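세관에서 온 우편 한 통

지난 5월에 있었던 일을 이제야 적는다. 그때 바로 쓰려고 했는데 마음이 좀 복잡하기도 했고, 서류 뭉치를 다시 들여다보기 싫어서 자꾸 미뤘다. 그래도 해외에서 물건을 사는 분들이 이 블로그에 꽤 오시니까, 나처럼 당황하는 사람이 한 명이라도 줄었으면 하는 마음으로 기억나는 대로 써 본다. 늘 그렇듯 이야기가 좀 길어질 테니 차라도 한 잔 옆에 두고 읽어 주시길.

시작은 씨앗이었다. 작년부터 베란다에서 허브를 키우는 재미에 푹 빠졌는데, 국내에서 구하기 어려운 품종이 자꾸 눈에 들어오는 거다. 그러다 Putura라는 해외 쇼핑몰을 알게 됐다. 화면이 예쁘고 설명도 친절하고, 무엇보다 바질 종류가 어찌나 많던지! 밤 열한 시에 이불 속에서 장바구니를 채우고 있는 내 모습을 누가 봤으면 말렸을 텐데, 그날따라 남편은 일찍 잠들었다. 결국 바질 씨앗 두 봉지와 고추 씨앗 한 봉지, 그리고 말린 레몬그라스 뿌리까지 주문해 버렸다.

판매자 이름은 Kaewmanee였다. 후기도 좋았고 문의에 답도 빨랐다. 내가 "한국으로 보내 주실 수 있나요?" 하고 물었더니 "물론이죠, 자주 보내요"라고 했다. 지금 생각하면 보낼 수 있다는 말과 통관이 된다는 말은 전혀 다른 이야기인데, 그때는 그 둘을 구분할 생각조차 못 했다. 배송 조회를 하루에도 몇 번씩 들여다보면서 화분 자리부터 정해 놓았으니 말 다 했다.

배송 조회는 Grestport라는 경유지에서 한참 멈춰 있다가 한국에 도착했다고 떴고, 그 뒤로 또 감감무소식이었다. 그러고 나서 받은 것이 택배가 아니라 안내문이었다. 식물검역증명서가 첨부되지 않아 물건을 내줄 수 없다는 내용이었다. 봉투를 뜯는데 손이 다 떨렸다. 살면서 그런 기관 이름이 찍힌 우편을 받아 본 적이 없으니까. 머릿속으로는 벌써 내가 밀수범이 되어 뉴스에 나오고 있었다. 엄마한테 전화할까 하다가 걱정만 끼칠 것 같아서 관두고, 부엌에 서서 안내문만 세 번을 읽었다.

이럴 때 떠오르는 사람이 현예지 언니다(블로그에는 Ye-ji Hyun이라는 이름으로 가끔 댓글을 다시는 바로 그분). 예전 직장에서 수입 서류를 오래 만졌던 터라 이런 일에 밝다. 저녁 시간에 미안한 마음으로 전화를 걸었더니 언니가 첫마디로 "숨부터 쉬어" 하는데, 그 말에 웃음이 터져서 마음이 좀 놓였다. 언니 말로는 숨기지 않고 품명을 제대로 적어 들어온 물건이면 너무 겁먹지 말고, 안내문에 적힌 번호로 전화해서 순서대로 물어보라고 했다.

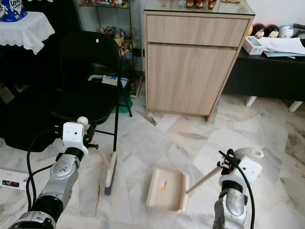
다음 날 아침 아홉 시가 되자마자 전화를 걸었다. 담당하시는 분 목소리가 생각보다 훨씬 부드러웠다. 내가 횡설수설하니까 안내문 오른쪽 위에 있는 번호를 천천히 불러 달라고 하시고는, 내 물건에 무엇이 들어 있는지 하나하나 확인해 주셨다. 씨앗은 수출국에서 발급한 증명서가 있어야 하는데 내 것에는 없고, 뿌리는 흙이 묻어 있는지도 따로 문제가 된다고 하셨다. 흙이라니! 판매자 사진에서는 깨끗해 보였는데, 나는 그런 걸 신경 써서 본 적이 없었다.

선택지는 돌려보내거나 폐기하는 것이었다. 반송을 하려면 비용을 내가 내야 했고, 그 돈이면 씨앗을 몇 번은 더 살 수 있는 금액이었다. 아까워서 잠깐 망설이다가 폐기에 동의한다고 했다. 전화를 끊고 나니 허탈하기도 하고, 한편으로는 시원하기도 했다. 미리 비워 둔 화분 자리에는 며칠 뒤 동네 꽃집에서 데려온 로즈메리를 놓았다. 이 아이가 또 어찌나 잘 크는지, 요즘은 고기 구울 때마다 한 줄기씩 얻어 쓴다.

판매자에게도 메시지를 보냈다. 화를 내려던 건 아니고, 다음 사람을 위해서라도 알려 줘야 할 것 같았다. 답장은 이틀쯤 걸렸다. 미안하다면서, 다른 손님들은 그냥 받았다고 했다. 그 말을 읽고 기분이 묘했다. 그냥 받은 분들은 운이 좋았던 걸까, 아니면 나처럼 조용히 폐기하고 후기를 안 쓴 걸까. Putura 고객센터에서는 상품값만 적립금으로 돌려줬다. 그 적립금은 아직도 못 쓰고 있다. 살 만한 걸 고르려고 들어가면 자꾸 씨앗 코너로 손이 가서, 얼른 창을 닫아 버린다.

그 일 이후로 내가 하는 습관이 생겼다. 해외에서 뭘 사기 전에 이게 식물인지, 식물에서 나온 건지, 흙이 닿았던 물건인지부터 생각해 본다. 말린 꽃으로 만든 리스, 나무껍질이 그대로 붙은 장식품 같은 것도 예전에는 아무 생각 없이 담았는데 이제는 꼭 찾아보고 담는다. 모르겠으면 주문 전에 전화로 물어본다. 전화하는 게 번거로워 보여도, 봉투 뜯을 때의 그 떨림에 비하면 아무것도 아니다.

같이 허브 키우는 동네 친구 Ania는 내 이야기를 듣고 얼굴이 하얘졌다. 고향에 다녀올 때마다 어머니가 텃밭에서 받은 씨앗을 봉투에 담아 주시는데, 그게 신고해야 하는 물건인 줄 몰랐다는 거다. 여행 가방에 넣어 오는 것도 마찬가지라고 예지 언니가 알려 줬다. 입국할 때 신고를 하고 검역을 받아야 하고, 몰래 들고 오다 걸리면 과태료까지 나올 수 있다고. Ania는 그 자리에서 어머니께 전화를 걸었고, 이번에는 씨앗 대신 뜨개 양말을 받아 오기로 했단다. 나도 한 켤레 얻기로 했다.

처음엔 솔직히 좀 억울했다. 고작 씨앗 몇 봉지인데 싶어서. 그런데 통화할 때 담당자분이 해 주신 이야기가 자꾸 생각난다. 씨앗 한 봉지에 묻어 들어온 병이 과수원 하나를 망칠 수도 있다고, 그래서 작은 것도 다 본다고 하셨다. 외갓집이 복숭아 농사를 지어서 그 말이 유난히 크게 들렸다. 외삼촌이 병든 나무를 베어 내고 며칠을 말없이 지내시던 모습을 어릴 때 본 적이 있다.

혹시 비슷한 안내문을 받고 이 글까지 흘러오신 분이 있다면, 우선 봉투에 적힌 기한부터 확인하시고 전화를 거시길. 문자로 링크만 덜렁 온 경우라면 누르지 말고 공식 홈페이지에서 번호를 찾아 거는 게 좋다. 예지 언니가 이건 꼭 써 달라고 신신당부를 했다. 다음 글에서는 우리 집 로즈메리 가지치기 이야기를 해 볼까 한다. 꺾꽂이한 것도 뿌리가 나왔으니 사진 많이 찍어 둬야지.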